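Right then, kettle on, thread time. It's July 29, 2019, it's a Monday, and I have promised at least four of you that I'd write up how I look after the fingers on the little arm at Clonach. So settle in, because I do go on a bit (you know this by now).

1/ For anyone new: Clonach is our workshop, and the arm in it lives on a bench and picks up kitchen things all day long. Bowls, spoons, cups, lids. We call the cell Nilcombe, after the village where the bench came from, and the name has stuck so well that it's on the fuse box. It has one arm, one gripper with two fingers, and a wrist camera so it can see what it's doing.

2/ Most of the questions I get are about software and I'm very sorry but I am going to talk about rubbery coating instead. The coating on the fingers is the bit that wears, and it's the bit that decides whether a thin metal handle stays put or slides off to one side. I've grown ridiculously fond of it.

3/ We go by cycles. A pick and a place is one cycle. I look at the fingers every 100 cycles and do a proper clean every 450, and I keep a tally in a school exercise book next to the bench. Yes, the controller keeps a count as well. I like the book! It has tea on it and I can find things in it.

4/ The look every 100 is just that, a look. I open the gripper wide, stop the arm, press the red button (please always press the red button, even if you're only going to have a peek) and then go over both tips with a torch held low from the side. Low light shows up lifted edges that you'd never spot from above.

5/ I also bring up the wrist camera view on the laptop, which is a trick I wish I'd picked up much sooner. It looks straight along the fingers, so you get both tips together with whatever they're about to work on behind them, and you can compare one side with the other without cricking your neck.
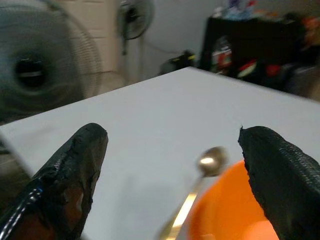 6/ So that's our worn pair, with the orange bowl and the gold measuring spoon ready to go. The left finger is the one to worry about. The black has peeled and chipped near the tip and there's a glossy, slightly brownish patch where it's gone. The right one still has its fine ridges in rows, lovely, but the very end has frayed to a little point. They don't wear evenly, bless them, and they never have done for me.

7/ Why fuss over a patch that small? Well, a measuring spoon has a long thin handle and there's hardly anything to hold. If one finger grips and the other is shiny, the handle tends to turn as it's lifted, and then the scoop swings round and taps the bowl. On a big chunky cup you might run for weeks and not notice a thing.

8/ My rule (mine, you're welcome to have your own) is that I'll put up with bare patches well away from the contact area, but anything shiny near a tip means the coating gets redone. Frayed ends I trim with nail scissors, very gently, and only the bit that's already standing up. Don't pull it! I pulled one in February and took off a strip as long as my thumbnail, and I was cross with myself until teatime.

9/ Now the proper clean. Warm water, one small drop of washing-up liquid, an old soft toothbrush. Brush along the ridges, never across them. Wipe with a damp cloth, then a dry one, and then leave it alone while you have your lunch. I used to hurry this with a hairdryer and the edges curled up on me, so now I have a sandwich like a sensible person.

10/ Recoating takes longer. Fingers off the gripper (ours are held by 3 small screws each, and I put them in an egg cup so they don't wander), old coating off with a plastic scraper, a wipe down, then the new layer. We use a brush-on grip coating from Vedow, two thin coats, overnight in between. Thin is the word. A thick coat feels marvellous under your thumb and then peels off in one go like a sock.

11/ Somebody asked me what it costs. Less than a takeaway per pair, once you've got the tin. The tin does go off if you leave the lid loose, so put the lid on properly and give it a knock all round. I store mine upside down and I'm told that's wrong, but it works very nicely for me so there we are.

12/ When the fingers go back on, check that they meet square before you do anything else. I close the gripper slowly on a strip of ordinary paper and tug it. If it holds at the tips and lets go further down, or the other way about, one finger's sitting crooked. Loosen, nudge, tighten, try again. It nearly always takes me two goes.

13/ After that, set the open and closed positions again. New coating makes each finger a touch fatter, so your old closed position will squeeze harder than it used to. I forgot this once and the arm stopped itself in a sulk on the very first spoon. Quite right too.

14/ Then 80 slow cycles on the easy things before anything thin or shiny. I start with the bowl, picked by the rim, and I stay beside it with my book and a biscuit. If the grip is going to play up, in my experience it does it early on.

15/ Cables next, quickly. While you're down there, follow every wire from the wrist back to the base with your fingertips (power off!) and feel for anything flattened or stiff. Have the arm do its widest reach afterwards and watch that nothing goes tight. I re-clip ours more often than I'd like.

16/ I did share all this with the kind people at the Mittal makerspace, who run a similar gripper, and they swear by replacing whole fingertips and never recoating at all. It's quicker, I'll give them that. I just can't bring myself to bin a perfectly good finger for the sake of its coat.

17/ Left finger comes off this afternoon, and the right can have its trim while I've got the scissors out. If you've a better way of getting old coating out of the corners, do please tell me, I'm still using a cocktail stick. Replies are open and I've got cake.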